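**Wuris group report, section 3: the rules we ended up with**

Written up by Anitha Reddy and Percy Flores, December 2020

We began in August with 37 rules for gripping bottles in simulation. Percy wrote most of them in one evening and it showed. Rule 14 contradicted rule 9, and rule 22 was a spelling correction to rule 21. Anil Thevar cut the list to the four below, and after 192 trial runs we have stopped arguing about three of them.

1. Log the seed before pressing run. "I'll remember it" is not a log.
2. Keep approach speed at or under 20 mm/s inside the tray area. Raghavendra regards this as an insult.
3. Stop and save a still as soon as both fingers are at the neck. Check that the cap is visible between them before any lift command is sent.

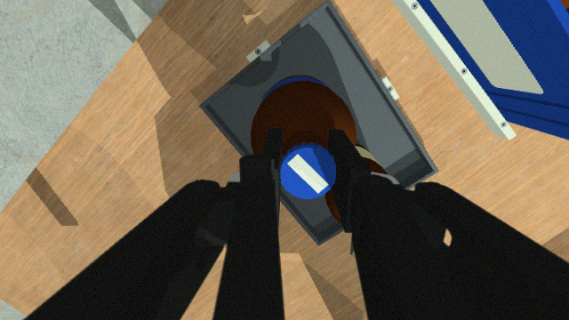

4. A failed run stays in the results. Renaming it "warm-up" does not make it one.

### Still disputed

Rule 2. Tiruwork wants the limit tied to bottle size, and has a spreadsheet with 900 rows to support this. We have agreed to read it.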